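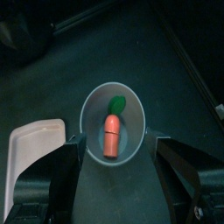

Flosby Robotics Club – Visits and Trips

Our trip to the Drunora lab, 6/8/22

I had been hoping to get us into Drunora since February, and what a visit it was! Seven of us went, and Aleksandra Kurek gave us the whole afternoon (and a lot of patience with our questions).

Her group teaches robot arms small kitchen-type jobs by showing them. A person guides the arm through the task, everything gets recorded, and a program learns to copy the moves. The arm we watched is called Lobo. The toy carrot in the cup, green leaves up, is one of its regular practice pieces, with a gripper finger on each side of the cup and a shallow pale tray next to it. The view from the wrist is what the program works from, and I loved seeing things from down there!

The result she was proudest of came out of 3,000 recorded tries. The group trained two versions, one with a fixed overhead view only and one with the wrist view added, and the second did far better with anything standing inside a cup. Aleksandra thinks the walls hide too much from a distance. She was careful to say they have tested it on only two cups so far, and that glossy toys still give them trouble.

We also got a quick look at Flalex, their software for sorting the recordings. It looks plain but it's fast, and I want something like it for our own arm.

Slides from her talk are in the club folder. If you took notes on the training part, please add them, mine got messy toward the end.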